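Home | Shop Floor | Galleries | People | Contact

The Returns Bench at Drikholm: A Gallery

Last updated: August

I have worked returns and lost items at Drikholm for longer than I'd like to add up, and I have never been so excited to show people a table. Two arms joined us at the small-goods bench this spring, and the whole room works differently now. Small goods means everything that fits in a coat pocket: glasses, combs, key rings, erasers, a surprising number of single earrings. It all has to be picked up, looked at, put in the right case or bag, and sent back to whoever lost it or bought it.

We used to do every bit of that by hand. In our first full month with the arms, 1,722 items crossed the bench, and 339 of those were eyeglasses (people really do leave their glasses everywhere!). The month before, with the same crew, we were stuck well short of that and going home with sore thumbs.

What changed for us

Celeste Herrera used to open and close cases all morning. Now she runs the bench from the side, calls the next item, and steps in when a hand gets a bad grip. She says her wrists have stopped waking her up at night, and she has started writing the notes that go back with each item, something we never had time for.

Nimal Abeysekara was the loudest doubter in the building. He was worried about hours, and he was right to ask. Suvono, who run the site, put it in writing that all 3 bench jobs would stay, and they have. Nimal now teaches the grips. He'll spend an afternoon on one awkward hinge and come out of it beaming.

Not everything is smooth. The hands are slow with anything floppy, soft pouches are still ours, and the early shift has had to learn to write faults down in the log instead of grumbling about them over coffee — I include myself in that. We also had a long argument over how high the bench should be, settled by raising it a little and buying two new stools.

What I like best is how much we talk now. When you're racing a bin of 750 pieces you don't look up. These days somebody is always asking why an item goes one way and not another, and a few of our oldest habits didn't survive the question.

At the bench 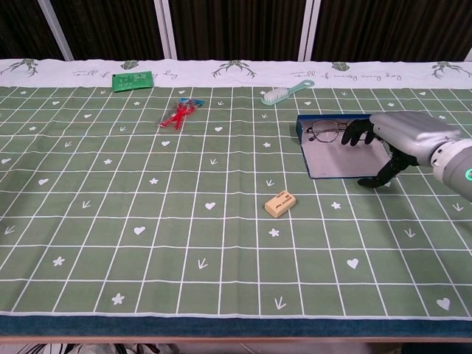
Eyeglasses, open blue case, hand coming in from the right. The cloth says "full of energy every day," and I'd like that on a mug.

Glasses are the job I would show any visitor first. Thin frames are easy to bend, so Nimal's rule for all of us, people and machines, is to handle the case first and leave the lenses alone. The little brush and the eraser are the sort of thing we sort all day long. Xinyi Jia picks the mix for practice rounds and has a real gift for choosing things that are annoying to hold.

If you work at a bench like ours and want to compare notes, come by before the 2 p.m. changeover. We'll put the kettle on, and Celeste will let you call a few items.

Comments

Matilde Salgado: Love this. We sort samples at Sampaio and the sore thumbs part hit home. Do you rotate who calls the items?

Yiğit Dönmez: Good to see the hours question answered in writing. Ours was a handshake and it caused a rough winter.

Celeste Herrera: Matilde, yes, we swap at every break. Calling is more tiring than it looks!

Matilde Salgado: Thanks Celeste, passing that on to my lead.

Home | Shop Floor | Galleries | People | Contact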